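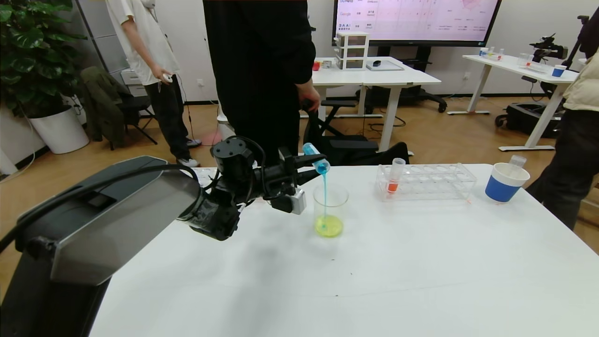
*Blue liquid being poured into yellow-green liquid in a beaker.*

# Why colours change when liquids mix

White light is a mixture of many colours. A coloured liquid contains a dye, and the dye absorbs some of those colours. The rest pass through the liquid and reach your eye.

A yellow dye absorbs mostly blue light. A blue dye (the kind called cyan in a printer) absorbs mostly red light. Put both dyes in one glass and the blue and red light are both absorbed. Green is the main colour left, so green is what you see. This is called **subtractive mixing**.

## Mixing and diffusion

Dye also spreads without stirring. Water molecules move all the time and bump the dye molecules in every direction. This spreading is called **diffusion**. It is faster in warm water, where the molecules move faster.

You can measure it at home:

1. Fill one clear glass with cold tap water and a second with warm tap water. Use the same volume in each.
2. Leave both glasses for two minutes so the water stops swirling.
3. Add one drop of food colouring to each glass. Do not stir.
4. Record the time until each glass is one even colour.

Ea Juhl's class at Rivdale tried this with 40 glasses. The slowest cold glass took 2,654 seconds and the fastest warm glass took 691 seconds. Your times will differ – the size of the glass and the size of the drop both matter.

## Clear and colourless

These words have different meanings. *Clear* means you can see through something. *Colourless* means it has no colour. Apple juice is clear but coloured. Milk is neither clear nor colourless. Tap water is normally both, and so are many plastics and most window glass.

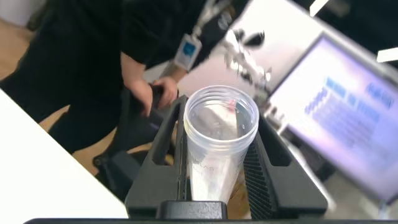 ## Words to know

- **Absorb:** to take in light.
- **Dye:** a substance that dissolves and gives colour.
- **Diffusion:** the spreading of particles from where there are many to where there are few.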